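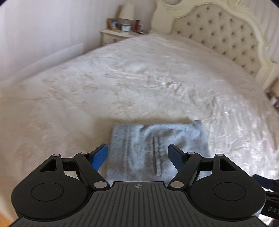

Skumside Quilted Bedspread, White
Rinar Home Textiles, Bed and Bath Contract Range

Product summary

The Skumside is a quilted bedspread for guest rooms, rental units and staff housing. It is supplied in white only and is used as a top layer over a blanket or light comforter. The quilting is stitched through all layers, so the fill stays in place during machine washing. Towels from the Tagle range are sold separately and can be ordered in the same shipment.

Construction

Face fabric: cotton and polyester blend, plain weave
Backing: same fabric as face
Fill: polyester batting, bonded
Edge: self-fabric binding, double stitched
Corners: square on twin, rounded at the foot on queen and king
Color: white, optical brightener added at the mill

The bedspread is not reversible in the strict sense. Both sides are the same fabric, but the binding is finished to be seen from the face side. The care label is sewn into the binding at the foot end and can be used to orient the piece when making the bed.

Sizes

Twin, queen and king. Each size is cut to cover the mattress top with a drop on both sides and at the foot. For mattresses with a deep pillow top, order one size up. Rounded corners clear the floor on standard bed frames; on low platform frames the fabric may touch the floor at the foot end.

Washing and drying

Wash before first use. Use warm water and a low-suds detergent. Do not use chlorine bleach on a regular basis, as it weakens the quilting thread before it affects the face fabric. Oxygen bleach is acceptable. Tumble dry on medium and remove promptly. A king size needs a large-capacity machine. Overloading leaves detergent in the batting, and the fill may dry unevenly.

Expect slight shrinkage in the first wash. The cut sizes allow for it. Do not iron the quilted area. The binding may be pressed on low heat.

Fold and storage

Fold in half lengthwise, then in half again, then roll or fold toward the foot end. Store on open shelving. Vacuum bags are not recommended for periods longer than 2 months, as the batting recovers slowly.

Folded towels may be set out on the made bed. Lay them flat on the bedspread, and let new colored towels go through a first wash before they are placed on white fabric. Tagle towels in light blue, gray and sand should be washed separately from the bedspread for the first 2 cycles.

Ordering

Item is packed 4 to a carton, one size per carton. Mixed cartons are not available. Orders of 1000 pieces or more ship direct from the mill and carry a longer lead time; all other orders ship from the Prusville warehouse. Samples are one per account and are invoiced at the carton unit price.

Replacement and returns

Unwashed pieces in original packing may be returned to Prusville with a return number. Washed pieces are accepted only for open seams, skipped quilting or binding faults. Mark the fault with a safety pin or tape before packing. Stains, snags and bleach damage are not covered.

Revision notes

Page revised 3/29/22. The queen size changed from square to rounded foot corners with the January production run. Earlier stock with square corners may still be supplied against queen orders until it is used up. Accounts that need matching corners across a property should state this on the purchase order.

Related items: Tagle bath towel, Tagle hand towel, Skumside pillow sham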